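The Long Seat: How Sofa Frames Are Tested for Sag

A sofa fails slowly. The fabric wears at the front edge of the seat, the foam loses height, and the deck beneath it drops a little each year until the middle cushion sits lower than the other two. By the time an owner notices, the frame has often been carrying load in the wrong place for years.

Despina Bogdan has spent most of her career measuring that drop. She runs the seating bench at Storovik, a small furniture laboratory that tests for makers and for hotels that buy in bulk. The bench consists of a steel bed, two loading pads, and a dial gauge fixed under the front rail. A test piece is loaded, released, and loaded again for 2000 cycles before anyone takes a reading.

"The first readings are useless," Bogdan says. "Joints settle, webbing stretches, glue lines take up. You measure after that."

Length is the main problem. A front rail behaves as a beam supported at both ends, and for the same section and the same load at the center, deflection rises with the cube of the span. Doubling the span multiplies the sag by eight. Makers deal with this by adding depth to the rail, by placing a center leg under it, or by doing both. Depth is the cheaper fix, as stiffness also rises with the cube of the rail's height, but it pushes the seat up or eats into the space for springs.

Center legs bring trouble of their own. On an uneven floor the leg may hang clear until someone sits down, and the rail then bends until the leg makes contact. Storovik shims the leg for one run and leaves it floating for the next. The second result is the one Bogdan tells buyers to read. 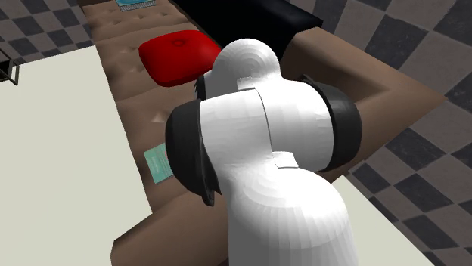

Springs, Webbing, and the Deck

The rail is half of the structure. The other half is whatever spans the opening behind it. Sinuous springs, the S-shaped wires found in most mid-priced seating, run front to back and are clipped at each end. Clips are a common source of squeaks. Elastic webbing is quieter and lighter, but it creeps under constant load, and creep is hard to speed up on a bench without changing how the material behaves.

Miroslava Machala, who designs frames at Waltov, switched from webbing to springs on the company's longest model, the Lostia, after the September test round. The webbed version reached 3521 cycles before its center straps passed the limit for permanent stretch. The spring version finished the program with no strap or clip replaced, although it came out heavier and took longer to upholster.

Machala also moved the corner blocks. Glued and screwed blocks resist racking, the sideways lean that occurs when a sofa is dragged by one arm. Her earlier design placed them flush with the top of the rail. Setting them lower left room for a second screw and brought the joint closer to the leg mount, where the load leaves the frame.

Buyers can check some of this in a showroom. Lift one front corner a few inches. If the opposite corner stays down well after the first has cleared the floor, the frame is twisting.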